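Stirnoletti two-arm bench kit – anyone else running one?

Forum: Small Automation > Kits and Reviews

tinbadger
Joined in March, first proper post. I've had the Stirnoletti kit for long enough to have opinions and I'm dying to talk to someone about it who isn't my other half. Two arms, base plates, centre post, controller and the Nondero software licence all in one order. I had both arms moving the same evening (past midnight, but still!). Teaching positions by hand is lovely – you push the arm where you want it, tap save, and off to the next one.
Anybody using theirs for sorting or light handling?

Pell_Mell
Tried the demo unit at Espinoza's showroom and came away less keen. Nice arms, but the manual is 76 pages and I counted four on calibration. You're paying two-arm money for something most people will use as one arm with a spare.

tinbadger
I'll give you the manual, it's dreadful. Not the spare arm bit though. I pass things from one side to the other all the time and wouldn't go back.

grommet_lou
What did you pay in the end? Espinoza quoted me 847 for the upgrade bundle alone, which is the longer cables and the second gripper. Seemed steep.

tinbadger
Same quote here. I only bought the cables, so 200 on top of the kit. The grippers that come with it are fine for anything you can get two fingers round. Round and slippery things are another matter.

Ramil Javier
Signed up to answer this one. I fit these benches for a living, mostly Grillolberg kit, and I've put in a few Stirnolettis too. The Grillolberg is stiffer and I'd pick it for repeat accuracy. For learning on, or short runs, the Stirnoletti is the better buy and much more fun. Please bolt the plates down properly before you blame calibration, Pell_Mell. The demo one at Espinoza was on a folding table last time I saw it.

Pell_Mell
It was on a folding table, fair enough. I still say four pages is a joke. My nephew's model railway came with more.

grommet_lou
How are you laying yours out, tinbadger? I can't decide whether to put a belt in or just use trays.

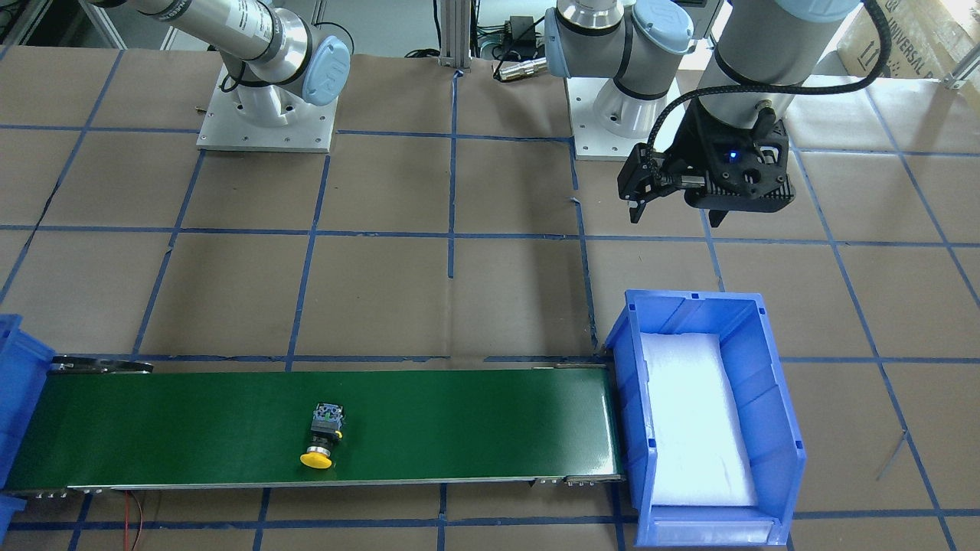
tinbadger
My layout started as trays and I changed my mind within a fortnight. Get the belt! Brown paper over the bench first, then blue tape in a grid, so when something gets knocked I can put it back in its cell and most of my saved positions still work. The green conveyor runs between two blue bins, and the right-hand one has a white foam pad in it, which I'd recommend for anything with a screw terminal or a plastic cap. That's a mushroom-head pushbutton on the belt, the yellow one, and they're a good test piece because the body and the cap want gripping so differently. Cable tidying is on the list.

grommet_lou
Right, belt it is. What's the tape spacing?

tinbadger
Whatever suits your parts. I used a cereal box as a template.

Ramil Javier
Do write the spacing down somewhere. Paper tears, and you'll want to lay it again the same way. I'd also save your positions to a file called something sensible. One customer had 551 of them, all named "test".

Pell_Mell
Is the Nondero licence yearly? The listing doesn't say.

tinbadger
Mine's a one-off with the kit, but I'd ask before ordering in case that's changed. I'll put up my handover routine tonight if anyone wants it – it's a bit scruffy but it runs.

grommet_lou
Yes please. Scruffy is fine.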